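오래된 컴퓨터를 열어 본 이야기

8월 내내 작업방이 너무 더워서 본체를 책상 밑에 두고 거의 켜지 않았다. 그러다 오랜만에 전원을 넣었더니 날짜가 엉뚱한 해로 돌아가 있었다. 시간을 맞춰 놓고 껐다가 다시 켜니 또 돌아갔다. 이 정도면 보통 메인보드에 꽂힌 동전 모양 전지가 다 된 것이다. 전지만 갈면 끝나는 일인데, 이왕 뚜껑을 여는 김에 청소도 하고 CPU에 발린 서멀 그리스도 새로 바르기로 했다.

이 컴퓨터는 예전에 같은 사무실을 쓰던 보흐단 미하일류크에게서 넘겨받은 것이다. 도면 작업용으로 쓰던 기계라 메모리 슬롯이 많고, 소리는 좀 크지만 고장은 한 번도 없었다. 나는 사진 정리와 백업에만 쓴다. 새 컴퓨터를 사면 어떠냐는 말을 집에서 몇 번 들었는데, 아직 느리다고 느낀 적이 없어서 그냥 쓰고 있다.

준비한 것은 십자드라이버, 부드러운 붓, 보풀이 안 나는 천, 소독용 알코올, 서멀 그리스, CR2032 전지다. 전지는 동네 마트에서 두 개 묶음을 샀다. 그리고 작은 접시를 하나 꺼내 놓았다. 예전에 나사를 바닥에 떨어뜨려서 한참 찾은 뒤로는 꼭 접시를 쓴다. 자석 접시가 있으면 더 좋겠지만 나는 간장 종지로 충분했다.

전원선을 뽑고, 전원 버튼을 몇 초 눌러 남은 전기를 빼고, 본체를 옆으로 눕혔다. 옆판을 떼니 먼지가 생각보다 두껍게 쌓여 있었다. 특히 쿨러 날개 사이는 회색 펠트를 끼워 놓은 것 같았다. 베란다로 들고 나가서 붓으로 털고, 구석에 남은 먼지는 손으로 누르는 블로어로 불어 냈다. 진공청소기는 정전기가 걱정되어 쓰지 않는다.

쿨러를 떼는 것이 제일 긴장되는 부분이다. 그리스가 굳어 있으면 CPU까지 같이 딸려 올라올 수 있다. 나사는 대각선 순서로 조금씩 풀었고, 다 푼 다음에는 바로 들어 올리지 않고 좌우로 살살 비틀었다. 뚝 하는 느낌이 나면서 떨어졌다. CPU는 소켓에 그대로 있었다. 굳은 그리스는 천에 알코올을 묻혀 닦았는데, 가장자리에 낀 것까지 지우느라 20분 가까이 걸렸다. 한 방향으로만 닦는 것이 낫다. 문지르면 옆으로 번져서 일이 늘어난다. 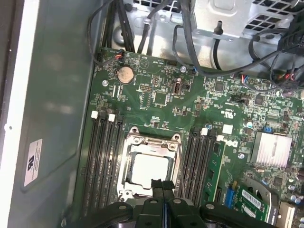

소켓 양쪽으로 메모리 슬롯이 네 개씩 있어서 처음 보면 좀 복잡해 보인다. 그래도 메모리는 양 끝의 걸쇠만 알면 어렵지 않다. 흰색 걸쇠는 오래되면 약해질 수 있으니 손톱으로 세게 젖히지 말고 손가락 끝으로 천천히 누르는 것이 좋다. 나는 이번에 메모리 구성을 바꿀 생각이 없어서 슬롯 쪽은 먼지만 털고 넘어갔다. 록솔라나 보이코가 자기 컴퓨터에 쓰던 메모리가 남는다고 했지만, 규격이 맞는지부터 확인해야 해서 나중으로 미뤘다.

전지는 얇은 플라스틱 주걱으로 옆을 살짝 밀어서 뺐다. 금속 드라이버를 쓰는 사람도 있던데 미끄러지면 기판을 긁는다. 빼기 전에 어느 면이 위인지 봐 두어야 한다. 넓고 글씨가 있는 쪽이 플러스이고, 우리 집 것은 그 면이 위로 간다. 새 전지는 마른 천으로 한 번 닦고 끼웠다. 손기름이 묻으면 접촉이 나빠진다고 들어서 그렇게 하는데, 실제로 얼마나 차이가 나는지는 모르겠다.

그 다음이 그리스다. 바르는 방법은 사람마다 다르다. 가운데에 콩알만큼 짜는 사람도 있고, X자로 짜는 사람도 있고, 주걱으로 얇게 펴는 사람도 있다. 나는 가운데에 조금 짜고 쿨러로 눌러 펴는 쪽이다. 너무 많이 짜면 옆으로 흘러서 다시 닦아야 한다. 쿨러를 올릴 때는 나사를 한쪽부터 꽉 조이지 말고 전부 반쯤 걸어 놓은 다음 대각선으로 돌아가며 조인다.

팬 케이블 꽂는 것을 잊지 않으려고 접시 옆에 쪽지를 써 두었다. 예전에 한 번 빼먹은 적이 있다. 전원을 넣자마자 팬 오류가 떠서 다시 다 눕히고 열어야 했다. 이번에는 쪽지 덕분에 한 번에 끝났다. 옆판을 닫기 전에 나사 접시가 비었는지도 확인했다. 나사는 7개였고 전부 제자리로 돌아갔다.

다시 켜서 설정 화면에 들어가 날짜와 시간을 맞췄다. 전지를 뺐다 끼우면 부팅 순서 같은 설정도 초기값으로 돌아갈 수 있으니 미리 휴대폰으로 찍어 두면 편하다. 나는 안 찍어 두어서 기억으로 맞췄고, 백업용 디스크가 처음에 안 보여서 메뉴를 좀 뒤졌다. 저장 장치 설정 하나가 바뀌어 있었다.

하룻밤 전원선을 뽑아 두었다가 아침에 켜 보니 시간이 맞았다. 소리도 전보다 줄었다. 온도는 청소하기 전에 재 놓은 값이 없어서 비교를 못 한다. 다음에는 먼저 적어 두고 시작하려고 한다. 남은 전지 하나는 책상 서랍에 넣어 두었다.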